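Okay, I've been sitting on this all morning and my coffee is cold, so here goes. Bo-ram Won is putting her own money into Drurkex, the booking app for home repair people, and I am so happy about it I could run around the block! (1/9)

If you only know her from the cooking show, you may have missed that she's been an adviser to Drurkex for a while now. Advisers for apps usually smile in one ad and vanish. She went to the meetups, she answered emails, she once stayed past closing in Dretberg talking to a plumber's apprentice about invoices. (2/9)

The new thing is called the Joo Grant, named for her grandmother's street. It pays first-year costs for women starting their own repair businesses. 14 grants in the first round, with 60 planned if the money holds up. (3/9)

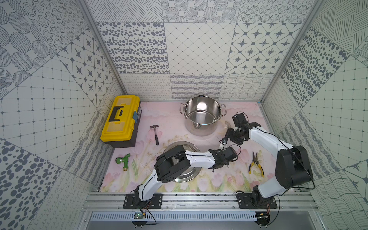
Thread last edited in June

I should say the grants are small. $1,000 each, plus no booking fees on Drurkex for the first year. Somebody in my replies called that pocket change, and okay, maybe for a tech company it is. When my sister went out on her own doing tile and drywall, $1,000 would have covered her insurance and a good part of the van repair. (4/9)

Kilian Eder, who runs Drurkex, said at the launch that only a handful of the first people who signed up with them were women, and that he was embarrassed by how long it took him to ask why. I'd have liked to hear that a few years sooner, but I'll take it. (5/9)

My favorite part is the mentor hours. Every grantee gets 40 of them with somebody already in the trade, and they can split them up however they like. Pricing a job, dealing with a customer who won't pay, all the stuff you'd be scared to ask a stranger. (6/9)

You apply through the app, under Community, then Joo. The form is short (I read the whole thing, of course I did) and you don't need a finished business plan. You do need to have done at least one paid job. (7/9)

A few of you asked if it's open outside Dretberg. Yes! Skondumgate is in this round too, and they're hoping to add more towns in the fall. (8/9)

Anyway, if you know a woman who's always the one fixing everybody's sink, send her this. And Bo-ram, if you ever see it, my mom says hello and she still makes the dumplings. (9/9)

More from this account
Bo-ram Won's cooking show, ranked by how hungry I got
Three apps I deleted and one I put back
What my sister charges for drywall (she said I could post it)
Notes from the Skondumgate small business fair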